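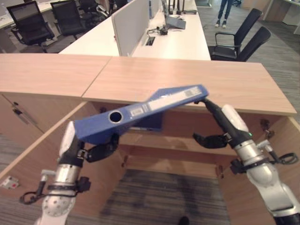

Two-arm hold on a lever-arch binder, head camera view.

skadex-bimanual

Grasp coordination and replay tools for two-arm handling of office objects. The package sits between the perception node and the joint controllers. It takes an object pose and a pair of grasp candidates, and produces a synchronized trajectory for both arms.

Status

Used daily on the Kevstead cell. The API of the planner module is stable. The replay module still changes between minor versions, so pin it.

Modules

perception: fits an oriented box to the segmented object and publishes the pose with a covariance. Binders and folders use the flat_box profile. For a binder, the long axis is taken from the spine. Label strips on the spine are masked before the fit, as strong edges there used to pull the axis off by several degrees.

planner: samples grasp pairs at opposite ends of the long axis and scores them on reach, wrist clearance and expected torque. Pairs that put both wrists on the same side of the object center are dropped.

control: closed-chain impedance controller. Once both grippers report contact, the arms are treated as one chain and the relative pose is held. The object can be tilted in this mode. Set max_tilt in radians.

replay: steps through a recorded episode offline and plots internal force against commanded pose.

Recordings

The bundled set, hemetti-binders, has 593 episodes. Each episode directory holds the head camera stream, joint states for both arms, gripper state and a meta file with the object profile. Timestamps come from the control host. Camera frames are matched to the nearest joint sample, with no interpolation.

Configuration

arms: 2
contact_debounce: 3 (control cycles)
regrasp_limit: 3
object_profile: flat_box
max_tilt: 0.6

If regrasp_limit is reached, the planner returns GRASP_EXHAUSTED and leaves both arms where they are. It does not go home on its own. Call release() first.

Known issues

The box fit is unreliable when a second dark blue object is visible behind the target. Narrow the depth window in perception.yaml.

The cable model is coarse. External cables on the arms are represented by a fixed margin around the link, and this rejects some reachable poses near the base.

Replay ignores gripper state before the first contact event.

Maintainer

Dimas Goh. Patches go to the Sumampouw branch. Include the episode ID and the planner log with any bug report.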